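Toson student journalism bootcamp — worth the fee?

inkwell_dropout
Our department is pushing the Toson reporting bootcamp in October. It costs 430 for 5 mornings and you get a certificate. Has anyone here done it? The flyer says almost 1000 students have been trained, but I can't find one byline from any of them.

kimholm_stringer
Did it last year at the Kimholm site. Mostly slides. We wrote one story, 159 words, and mine came back with a check mark and no edits.
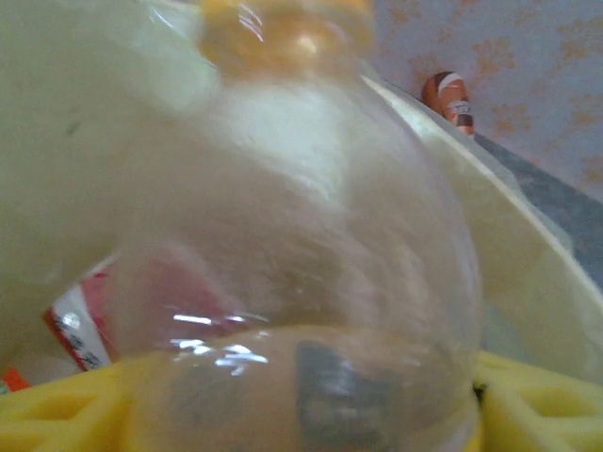
Certificates don't get you hired at a paper, clips do. When I pitched the Rotum desk they asked for three published pieces and never mentioned training. Take the money and go cover something small near you. Even a clear plastic bottle with a yellow-orange cap is a story if you call the bottler and ask who pays for the recycling.

second_proof
Disagree. I had no idea how to call a stranger before my session. The interview practice alone was worth it to me.

inkwell_dropout
Who ran your session? Ours is listed as "Hämäläinen media" and their site is one page with a phone number.

second_proof
Same outfit. They were fine.

kimholm_stringer
Fine for 430? Ask them for the schedule in writing first.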